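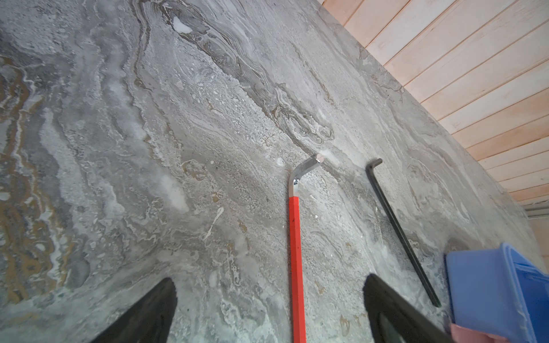

I'd been on the phone with the woman who runs purchasing at Lurkileo for maybe a minute when she told me she was sick of talking about arms. "Everybody wants to ask me about the arm," she said. "Which arm, how much was the arm, do I like the arm. The arm is the easy part! You get three quotes, you pick one, you wait." So I scrapped my first page of questions (they were, I'm afraid, mostly about the arm) and asked her what she'd rather talk about. Fingers, she said. Fingers, shipping, spare cables and hex keys.

Lurkileo is a small outfit that tries to get robots to do the fiddly bench jobs: picking up hand tools, sorting them, putting them away in bins. She came to it from restaurant supply, and she still talks about equipment the way a person talks about fryers. What does it cost to buy, what does it cost to keep going, and who do I call when it quits on a Friday?

When we spoke she was closing out next year's budget, which had been open on her desk since November. I asked how she decides what goes in it.

"I go and stand next to the people using the stuff," she said. "I'm no engineer, I just watch. If somebody's got a drawer full of tape and zip ties holding something together, that's a line in my budget, whether they've asked for it or not."

Hand tools turn out to be a bigger deal than I expected. A hex key is a mean little object for a gripper, she explained, skinny and bent and happy to roll over just as you've got hold of it. The dark ones are harder for her team than the brightly coated ones, at least on a busy countertop. "I had a whole argument about that," she said, laughing. "Somebody wanted to buy only the colored sets, because they're easier to see. And I said, is that what the customer has in his garage? So now we buy both. It's the cheapest argument we had all year."

She buys them by the box. The order that went in this fall was for 40 sets, and the accountant called to ask whether it was a typo. It wasn't. Keys wander off, and people take them home by accident in their pockets (I have two in my kitchen right now that don't belong to me, so no judgment). She'd also like the tools in the tests to be a mix of new and scuffed, and that means buying some of them early and letting them get knocked around.

Then we got to fingers. The fingertips on a gripper wear, and they wear faster when you spend all day asking them to close on a thin steel rod lying flat on a hard surface. She pays $205 for a replacement pair from Wirkance, her regular supplier, and the first year she budgeted for exactly one pair per machine.

"One!" she said. "I treated it like a spare tire. It's a brake pad. You're going to use it up, so put it in the consumables and stop being surprised."

How many does she buy now? She wouldn't tell me, and I got the feeling the number was a sore point with someone upstairs. She did say the order goes in once a quarter whether or not the shelf looks empty, and that she has stopped accepting "we'll see how it goes" as a quantity.

I wanted to know about the bigger choice, too. Lurkileo has been weighing two gripper packages for next year, one from Ekar and one from Dương, and I'd heard the gap between them was $2000 a station. She confirmed it, then spent a good ten minutes telling me why she doesn't care much about that figure. The Ekar package is the cheaper one, but its cable runs come as a single piece with the wrist mount, so a pinched wire means sending the whole assembly back. With Dương you can swap the cable yourself with, yes, a hex key.

"So what's a week of a dead station worth to you?" she said. "That's the question I send around, and I make people write a number down. Half of them have never thought about it. They'll fight me over the price of a bracket and then let a machine sit."

Her answer, for now, is to buy 3 of the Dương packages and hold off on the rest until spring. She doesn't love the lead time. She doesn't love the invoice format either, and I got a long story about that which I'll spare you.

I asked what she'd tell somebody at a smaller shop who was putting together a first equipment budget like this one. She thought about it for a bit.

"Price the table," she said. "Really. People spend everything on the robot and then they've got nothing to put it on, no bins, no lights, no box of junk for it to pick up. And leave a line with no name on it. I call mine 'other' and I defend it with my life."

How big is "other"? Bigger than last year, she said, and then her other line was ringing. It was Wirkance, about the fingers, and she had to take it.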